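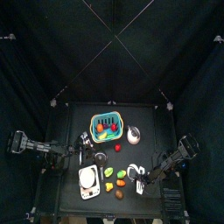 Flarden two-arm cell with the Kollomlow kitchen set laid out.

Flarden Demo Cell - two-arm bench enclosure for collecting teaching examples

Page updated 27/06/2019. Old page had the wrong arm spacing, ignore any printouts.

What you're buying
A closed bench cell with two arms, one each side, facing in over a shared square tabletop. You drive the arms by hand, the cell records, your learning system gets the examples. Comes assembled apart from the fabric. No training software in the box. We make the cell and the recorder, what you do with the data is your business.

Who buys it: uni labs mostly, a couple of small automation shops, one TAFE. If you need to lift anything heavier than a full tin of tomatoes look at the Dudek bench instead.

The enclosure
Black fabric walls, leaning in toward the top. Kills the reflections and stops the window light wandering over your recordings all afternoon. Walls clip on with white plastic corner brackets. Spare brackets are in the bag taped under the table, please look there before emailing us.

Fabric comes off for washing. Cold wash, line dry, no softener. Don't iron it.

Tabletop
Matte dark grey, black metal edge. The matte finish marks if you drag metal over it. Light scratches are fine for recording, deep ones will show up in the overhead view. Replacement tops are a stock item.

White brackets along the back rim are for lining up the layout template. Leave them on. If one gets knocked, stop and re-do the table check before you record anything else, otherwise your morning set and your afternoon set won't match.

The arms
Two, the same model left and right, black mounting bases. Segmented links, metal fingers on the grippers. Both reach the middle of the table so handovers are possible, and so are collisions. There is a soft stop when the links get close to each other but it's a SOFT stop, don't lean on it. Keep one arm parked if the task only needs one.

Fingers swap out with a 2.5 hex key (supplied). Rubber sleeves are extra. Get the sleeves if you're doing anything round.

Driving it
Pair of hand controllers on a stand outside the cell. Squeeze to close, let go to open, foot pedal starts and stops the recording. New operators need 20 practice runs before we'd keep anything they record. Sounds like a lot, goes quickly.

Short runs are better than long ones. One task, start to finish, pedal up. If you fumble the grab and recover, keep it, those are useful. If you fumble and give up, mark it as a fail with the side button and go again. Don't delete the fails from the recorder, just mark them, you can filter later.

Kollomlow kitchen set (sold seperately)
The set most people start on. Toy cookware and play food: teal basket with the yellow rim, white kettle with grey top and handle, black saucepan with lid, white round pan, induction cooker, apple, banana, peppers, mango, potato and so on. Light, no sharp corners, and the colours are a long way apart so labelling is easier.

Tasks on the starter card:
- loose food into the basket
- food out of the basket and onto the table
- lid off the saucepan, food in, lid on
- pan off the cooker, saucepan on
- kettle to the other side, handle first

The kettle one is harder than it looks. Leave it till last.

Shuffle the layout between runs. We see the same mistake every time, people put the potato back in the same spot because it's tidy, then the system learns the spot and not the potato. Swap things left to right, turn the saucepan handle, put some food in the basket before you start. A bit of crowding is good. Stacking is not, until you've got the basics down.

How many examples
Depends on the task. Our own starter set for loose-food-to-basket is 280 runs over 6 layouts and that's included on the drive so you have something to compare with. Better to have more layouts than more runs of the same one.

Recorder
Overhead view plus both arms' joint positions plus gripper open/close, all on the one clock. Files are plain folders, one per run, with a text file for notes. Write the notes. "Left arm slow, apple rolled" is enough.

Recorder fan is loud when the filter's dirty. Filter slides out the back.

Before each session
Arms parked. Table check. Lights on and left on. Walls clipped all the way down, gaps at the bottom let the floor glare in. Wipe the top. Record one empty run with nothing moving, call it blank, keep it with the set.

What's in the crate
Cell frame and tabletop, fabric walls, brackets, two arms with bases, controllers and stand, foot pedal, recorder, drive with starter set, hex keys, the printed setup sheet. Power leads to suit Aus/NZ plugs, other plugs on request.

Not included: kitchen set, finger sleeves, trolley, a computer to train on.

Add-ons
Toltetti sleeves, pair, fit both grippers
Spare tabletop
Spare fabric, full set
Kollomlow kitchen set
Kollomlow spare food bag (things go under benches)
Layout template, laminated

Delivery
Lead time is 19 working days from deposit. Crate is heavy, needs two people and a door wide enough, measure first. Orders placed before the February shutdown go out after it, not before. Pick up from the workshop is fine if you ring ahead.

Warranty
Twelve months on arms and recorder. Fabric and fingers are wear items. Running the cell with the soft stop switched off voids the arm cover, and the log shows it.

Returns on unopened add-ons only.

Questions
Can I use my own objects? Yes. Avoid glass and anything clear to begin with, also shiny metal.

Can two people drive, one arm each? Yes, it takes two sets of controllers. Ask for a quote. Agree who calls the handover.

Does it fit arms I already own? Depends on the base plate. Send the drawing, not a phone photo.

Can I see one running? Demo cell is at the workshop, bookings through Lorcan Mac Mathúna. Bring your own objects if you like, and closed shoes.

Pricing by quote. Tell us which add-ons and where its going so we can do freight at the same time.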